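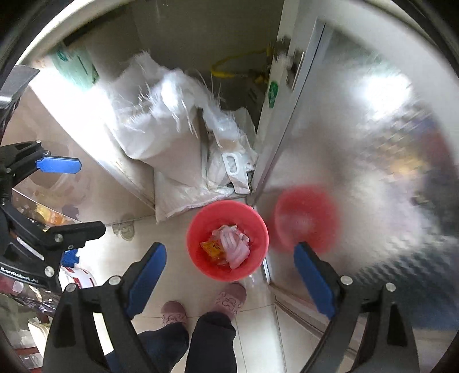
Trash pickup on the Nallthorpe side has gotten worse every month, according to Wumpini Mensah, and the new schedule won't fix it. The town moves to one pickup every two weeks starting in April. Around 700 homes affected. Bags out by 6 a.m., no exceptions, limit of 3 per house. Kpodo Street keeps its weekly truck for now.

Marion Urquhart wanted to know why fees arent going down too. No answer yet from the town office. Extra bag tags on sale at the Dramard Road counter, cash or check only. Recycling stays the same.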